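Newsletter desk notebook, August 31, 2021

Okay, so the recycling roundup is still eating my mornings. I pulled the Destgate collection list again and it has 513 entries now, which sounds great until you see how many are the same drop-off site typed two different ways (Destgate Rd, Destgate Road, Destgate rd. with a period, thanks a lot). Merged 55 of them by hand before lunch and my eyes gave up.

Tried the subject line test too. Version A had the bottle deposit story up top, version B led with the Flastivard water rates. B won on opens, 70 to 55 in the little staff batch, but people clicked way more on the bottles! I'd like to run it again in September with a bigger batch before we change the template.

Still to do:
- Stanciu feed drops its accents every time it refreshes, check the encoding
- cut the intro to 10 lines, it keeps creeping up
- ask Samo for the county numbers again, the old sheet has a blank column
- the e-waste item needs a real closing date for the Flastivard drop-off

I also moved the weekend events below the statewide stories. Looks odd on a phone, but I'm leaving it for one issue to see if anybody writes in.

Computer parts:

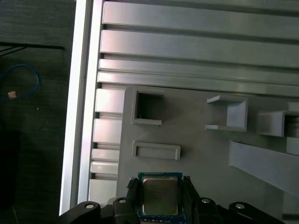
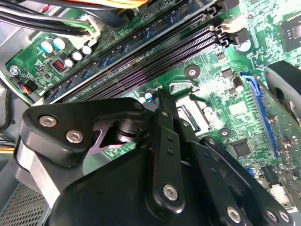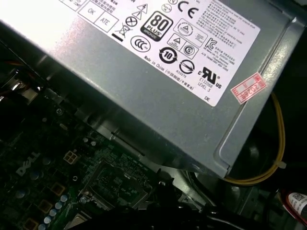
Somebody from the Stanciu side wrote back under my draft that the bottle story should stay on top whatever the opens say, and that readers who click are the ones who forward it. They also want the water rates held until the new table is in.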